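Célula de montaje Evov 8 para laboratorio y taller

Referencia: Evov 8-403
Fabricante: Drasstead
Disponibilidad: bajo pedido, entregas desde julio

La Evov 8 es una célula compacta de brazo y pinza para tareas repetitivas de banco: colocar piezas pequeñas, alimentar un útil, pasar componentes de una bandeja a otra. Se atornilla a una placa metálica con retícula de taladros roscados, de modo que los útiles se cambian de sitio sin mecanizar nada.

El puesto se prepara con las personas que ya hacen el trabajo a mano. La puesta en marcha incluye 10 horas de formación en sus instalaciones, repartidas según los turnos. Al terminar, el operario sabe enseñar una posición nueva, ajustar el cierre de la pinza y parar y rearmar la célula. 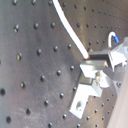 En el taller de Clelholm, la primera célula se instaló en la línea de conectores. Las dos personas del puesto colocaban a mano 285 piezas por turno. Ahora preparan las bandejas, revisan el resultado y atienden los cambios de referencia. El encargado, Alfie Tunstall, pidió que las paradas quedaran anotadas en el propio puesto, y esa hoja de registro se entrega ya con todos los equipos.

La rotación también cambia. Una persona formada puede atender dos células contiguas si las referencias son parecidas. Para series muy cortas seguimos recomendando el montaje manual: preparar el programa lleva casi 8 minutos por referencia y no siempre compensa.

Qué se suministra
Brazo con pinza y soportes de montaje
Placa base perforada
Cableado y controlador
Software Tapley, licencia por puesto
Manual en español

Qué no se suministra
Mesa o bancada
Vallado, si la evaluación de riesgos lo exige
Útiles específicos de pieza (se presupuestan aparte)

Mantenimiento
Revisar el apriete de los soportes y el estado de los cables al inicio de cada semana. Limpiar la placa con un paño seco. Los dedos de la pinza son consumibles y se piden con la referencia del equipo.

Precio y plazo según configuración. Para solicitar presupuesto, indique la pieza, la cantidad por turno y el espacio libre en el banco.

Ficha revisada el 23 de abril.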